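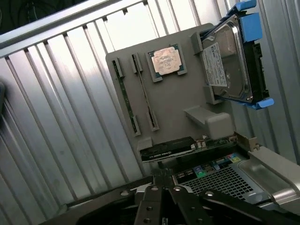

The parts board at Varnidel

This is a small gallery about the parts board in our repair room. My name is Anahera Trevaskis, and I look after the room together with Rawan Nasrallah. We started in December with one table and 2 shelves, and now nearly 18 people come in a month, mostly to learn how to change a part in their own computer.

The board is a gray panel, and the parts are mounted on it so that a visitor can look at them from close. Before we had it, we kept everything in paper envelopes, and each time somebody asked "what is RAM?" I had to search in the drawer. Rawan drew the first plan of the panel on the back of an invoice from Arnent. I still have this drawing, but the coffee got to it before the scanner did.

Memory, on the left side. Two sticks of RAM stand next to each other, green, each one with a gray holder at the top and another at the bottom. Beginners are often surprised how thin they are.

Processor, near the top. It sits in a square gray holder with raised corners. The metal cover has a copper tone, and there are faint markings on it. Please do not press on it with your thumb. I ask this of everybody, also of adults.

Hard drive, on the right. It is the 3.5-inch size and it is in a black caddy with bright blue plastic tabs. Children from the Farah school always go first to the blue tabs.

The walls. Many people write to ask about the ribbed metal. It is corrugated sheet, silver color, and we chose it when we moved from the old room on Grestach street. It is easy to wipe, but it makes every voice louder, so when 4 visitors talk at one time we need to speak slowly.

If you want to visit, please write to Rawan some days before. The room is open in the afternoon from 3, and tea is free. If you have an old part that you do not need, you can bring it also. We are still looking for a graphics card with a clean fan, and for a power supply that somebody has already opened safely.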